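Lollari panel system — quick review

Posting this fast, have to be out the door by noon. A few people asked about the Lollari panels after I mentioned them in the workbench thread. So. Short version: good hardware, bad instructions, would buy again if the price dropped a bit.

Ordered through Drillstead. Two boxes, arrived same day, one with a crushed corner but nothing hurt inside. Took a Saturday and then some of Sunday evening to put up. Wanted a back room where stuff stays where you put it. Ladder, hand truck, the folded tarps that fall on me every time I open the door. Had hooks before. Hooks kept pulling out.

What I like most is how much of the hardware sits inside the panel. I have hips. I have a narrow room. I had bruises from the old brackets. The ring pockets are the best bit, deep recess with the metal loop standing in it, nothing poking out where you walk past. Room enough to get a strap hook in at an angle. Gloves on, fiddlier, but I managed. Rounded edges too, so straps don't chew themselves up on the corner. The dark gray hides scuffs better then I expected.
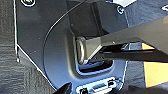

Chutima Inthanon: we've had the same rings going on a year and the loops are fine, it's the strap hooks you want to watch. The cheap wide ones bind up when you pull sideways. Get the narrow kind and you'll stop swearing at it.

Fair. Swapped to narrow hooks the week after, much better. Wish the booklet said so. The booklet says very little. Step four shows a screw that isn't in the bag. Step five shows it already in. I called Drillstead, got Jintana Yensuk on the phone, she knew right away and mailed me a bag of 18. Used six. Good service, dumb that I had to call.

Handles next. Also recessed. Cavity with rounded corners, ribbing down one inner side, dark bar in the bottom that you get your fingers on. Mine were stiff the first few days. Not stuck, just stiff, had to mean it. Drop of dry lube, fine now. If you have arthritis or small kids who need to get in there on their own, try one in a store first. Big plus: no more coat sleeves catching. Big minus: dust. It gets in the pocket and sits. Old paintbrush gets it out.
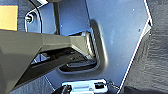 Can you move the handle to the other side after it's up?
Only if you take the whole panel down and order the mirrored version. The cutout is fixed, so decide which way you want to reach before you order.

That one cost me. I'd measured everything except where I'd be standing. Regula Wallner returned a set for the same reason and had to pay the shipping, so do check. Mark it with tape on the wall, stand there, pretend to open it. You'll feel silly. Do it anyway.

Now the pole. Sold seperately, which annoyed me, and the Seixas one is cheaper and supposedly fits, but I didn't want to fight with two brands on one afternoon. It's thin. I thought too thin. Hung my rain gear and a long extension cord on it and it's been okay. Would not put a bike on it. The lower fitting needs a really level floor and mine isn't, so there's a shim under there — old piece of floor tile, does the job. Tightened it twice in the first month, not since.

Against the light panels it looks tidy, I'll give them that. Whole room feels bigger with pale walls. They mark, though. Damp cloth takes most of it off. Pencil came off, marker did not, don't ask.

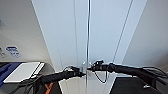
Slim upright, pale panels behind.

Price. I paid more than 2000 with the pole and the extra rings, and that stung. Trevgate has something close for less but all the handles stick out, so no use to me. If you've got a wide garage, get that one and keep the money.

Would skip: the stick-on labels, they peel. Would add: two more rings, low down. Everybody ends up wanting them low down.

Four out of five. Lost the one for the booklet. Will update after August when it gets properly hot in there and I see how the panels take it.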